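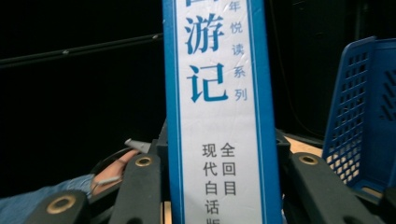
Sum-yee Tai

The rule that people at Plurnska quote most often is four words long, and it's taped up over the sorting table where you can't help reading it while you wait for your tea: "Spine first, then squeeze." Jyoti Tiwari wrote it in August, after a long afternoon going back through recordings of books being picked up by their covers, by their corners, and in one memorable case by a single page.

I had come to see how a handling standard gets made, which I'll admit sounded dry even to me on the train over. Plurnska teaches robots to shelve, and it does this by having people do the shelving first, one book at a time, with a hand-held gripper. The machine learns from whatever it's shown, sloppy habits included, so somebody has to decide what good handling looks like and write it down in words that ten different people will read the same way. (They won't, of course, but you have to try!)

The current guide runs to 26 pages. Pravesh Swanepoel, who keeps it up to date, started from the sheet the librarians at Donnelly give their new shelvers, and a good deal of that sheet survives. Don't hook a book out by the top of its spine. Push the neighbors back a little and take hold at the middle. Never close on a book you can't see both sides of. What he added is the part a librarian would never need to say, such as how long to hold still before lifting, or what to do with your free hand, or when a recording should be thrown out.

That last section causes the most argument. Sarita Pal would throw out anything with a fumble in it. Fatima Garba thinks a fumble that gets put right is worth more than three clean lifts, and the two of them have been at it, very cheerfully, since spring. For now the guide sides with Fatima, provided the book isn't bent and the person doesn't talk through it.

Then there's the business of titles. The first 919 recordings were nearly all English paperbacks, much the same size and much the same thickness, and Jyoti put her foot down. The guide now asks for books in several scripts, with lettering running down the spine as well as across, and it asks for worn ones too. Journey to the West, in a modern Chinese retelling, is just the sort of volume she means, tall and narrow with big blue characters down a white label. My grandmother read me the monkey chapters from a copy far more battered than that, and I lost a good few minutes telling Pravesh about it when I should have been taking notes.

He was kind about it. He was also, I noticed, rewriting page 4 while I talked.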